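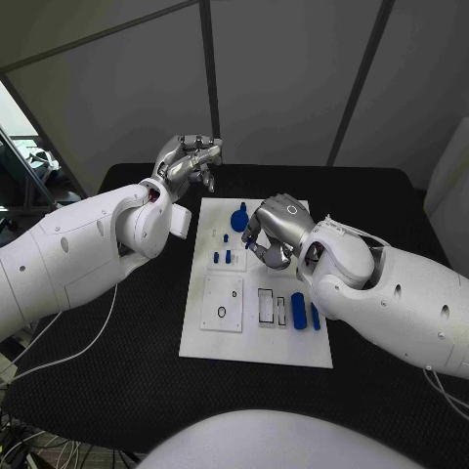 The right hand holding a small blue peg over the task board.

2020-02-26

Most of the past fortnight in the shared workshop has gone on the pegs, which I had put down as the easy part of the Diditton board. The arms are the same pair as in my earlier posts and the controller is still the Petkov one, running the second version of my grasp code.

The trouble is in how the fingers close. A parallel jaw centres a round part by itself. A hand with several joints per finger doesn't: whichever finger touches first pushes the peg, and the peg ends up at a slant. On a thick cylinder I can live with that. On the small pegs a slight slant is enough to catch the rim of the hole, and then the force limit trips and the arm backs off.

I tried closing more slowly first. It made the log longer – 3,000 lines for a single attempt – and changed very little else.
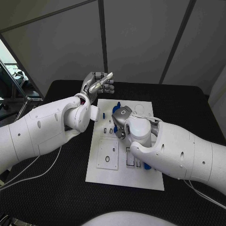 What did help was splitting the close into 2 stages. The thumb goes to a fixed position and stops, and the index finger then comes in against it under a low current limit. The tilt is now much the same from one grasp to the next, so I can measure it once and correct for it at the wrist. The wait between stages is 300 ms. Shorter than that and the thumb is still settling when the finger arrives.

Ankica Obradović read through the code and found that I was applying the wrist correction in the wrong coordinate system on one side only. That accounted for a good deal of what I had been blaming on the Soretti fingertips – I have taken the complaint out of my notes. 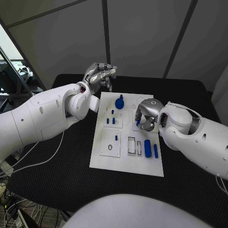

Small peg in the right hand, left hand held clear of the board.

I left the parameters in the Brumska folder under grasp_26 for anyone else using the bench. The current limit is set separately for each hand, so don't copy the left values across. The slots need a different approach angle and I haven't started on them. They will probably have to wait until April.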